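Keeping the Household Connected When the Network Goes Down

Household Tips > Home Office and Workshop
By Latifa Nasr

A phone outage, a dead broadband line and a power cut are three separate faults, and each takes out a different set of equipment. The notes below cover what to check, what to set up in advance and what to leave alone. They assume a house with one broadband line, one router, at least one cell phone and a desktop computer.
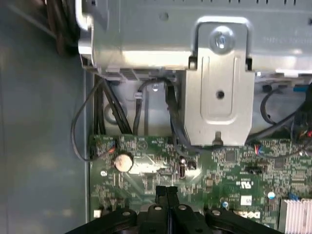
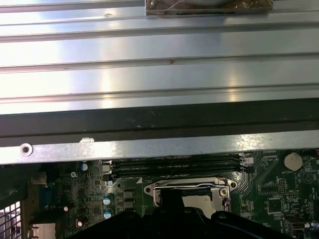 Find out which part has failed

Work outward from the device in your hand.

1. Try a second device on the same Wi-Fi. If the second one works, the fault is in the first.
2. Connect a computer to the router with a cable. If the cable works and the Wi-Fi does not, restart the router and wait until its lights settle.
3. Look at the line light on the router or modem. Off or blinking steadily usually means the signal is not reaching the house.
4. Turn off Wi-Fi on a phone and load a page over the cellular network. If this fails on phones from two different carriers, the problem is probably regional or the nearest mast has lost power.
5. Check the carrier's status page from whichever connection still works. Save the address of that page now as a bookmark on every phone.

Do not press the reset pinhole on the router. Reset erases the login details for the line, and those can be hard to recover with no connection. Restart means switching off at the wall, waiting a full minute and switching on again.

Keep the router running in a power cut

Most home routers draw little power and can run for hours from a small battery backup. Read the label on the router's power adapter and write down the output voltage and current. A 12-volt router needs a backup with a 12-volt output of the same plug size and polarity. A backup rated for less current than the adapter will cut out under load.

If the line ends in a separate modem or fiber box, that box needs backup power too. This is the usual reason a backed-up router shows full Wi-Fi bars and no internet.

Test the arrangement twice a year by pulling the plug on purpose. We do ours in March and again before winter. Write the run time on masking tape and stick it to the battery. A battery that lasts half as long as it did when new should be replaced.

Second connection

A prepaid SIM from a different carrier is the cheapest second connection. Check that the carrier owns its own network. Many budget brands rent capacity from a larger one, and both will go down together.

Put the SIM in an old phone, turn on the hotspot and give it a name and password you can type easily. Connect each computer to it once so the password is stored. Some prepaid SIMs lapse if unused, so make a short call from it every month or as often as the terms require.

Set the computers to treat the hotspot as a metered connection. Otherwise a desktop may start downloading updates and use the whole allowance before anyone has sent an email.

Emergency calls

A cell phone may be able to place an emergency call through another carrier's network when its own is down, but this does not work in every country or in every type of failure. Do not depend on it. If anyone in the house relies on a medical alarm, ask the supplier which network it uses and what it does when that network is absent. Get the answer in writing.

A phone plugged into a router stops working when the router does. Corded handsets are no exception if the line is fiber.

Paper list

Print one sheet and tape it inside a cupboard door:

- account number and fault line for broadband and for each carrier
- phone numbers for family, school and work
- doctor and pharmacy
- a neighbor on a different carrier
- the hotspot name and password

Type size should be large enough to read by flashlight. Replace the sheet whenever a number changes.

Files you will want offline

Keep a current copy of the contact list, calendar and any work due that week on the computer's own drive. In most cloud storage programs there is a setting to keep a folder on the device. A file that appears in the list may still be only a placeholder, so disconnect and open it to be certain.

Download a map of your area to each phone. Positioning works without a data connection, and the map tiles do not.

Keep some cash as well. Card terminals at smaller shops often run over the cellular network.

After service returns

Expect slow connections for several hours while equipment reconnects. Restart phones that still show no signal. Text messages may arrive late, out of order or twice.

Note the start and end times of the outage. If the contract provides for a credit, the claim will usually ask for both, and some carriers set a deadline for filing.

Last checked Sun 17 November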